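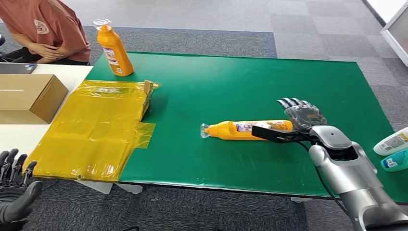

Mylene Maglaya has been asking for a train to Litham long enough to have outlasted two timetables, both of which left it out. The line from Pladbridge stops 17 miles short, at a platform with one bench and a view of the road everyone then has to drive on. She carries her case in a folder the bright orange of a bottle lying on its side on a green mat, so that officials can see it coming. "They do see it coming," she says. "They go to lunch."

Her argument is simple enough. The bus takes 70 minutes on a good day, and in October the good days thin out. The freight track is already there, rusting politely. "I'm not asking for a bullet train," she says. "I'm asking for a train - any train - that knows we exist."

The transport office has told her Litham is a priority. She asked to see the list and was told it was being prioritized.

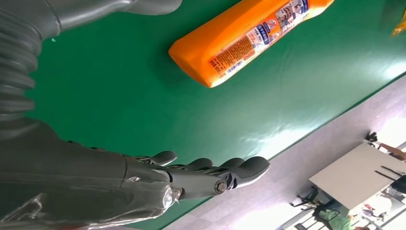 Nestor Sison thinks the money should go to the road first, and says a passenger service would run with around 50 people on it, most of them Maglaya's cousins. She doesn't dispute the cousins. "They'd buy tickets," she says. "Ask the bus company how often it can say that."

The next hearing is in Pladbridge. She'll be driving.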